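Unit 2: Comparing Head Cameras for Gripper Work
Course handout, Department of Automation, Ernville. Module leader: Eduardo Lobo
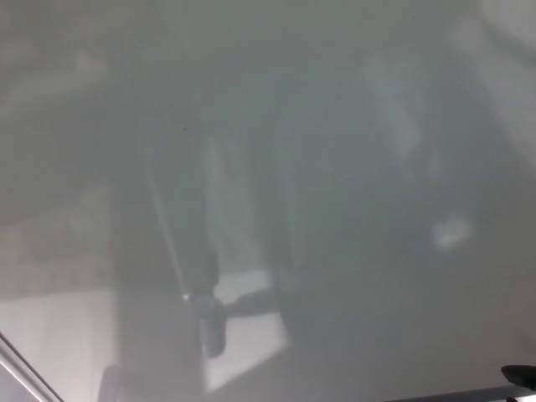
Figure 1. Head camera view with heavy haze and low contrast.

Students will compare two head cameras, the Prindari and the Frade, using the same arm and controller. Each camera is to be tested over 300 grasps.

Before each run, save one still and grade it for contrast and edge sharpness. In Figure 1 most shapes have soft edges, and a dark, rounded form near a small highlight can only tentatively be read as a gripper tip. A still of this quality is graded "poor".

Record the grade beside the grasp result in the Lerilico log sheet. Do not change the exposure settings between runs. Completed sheets are due in June.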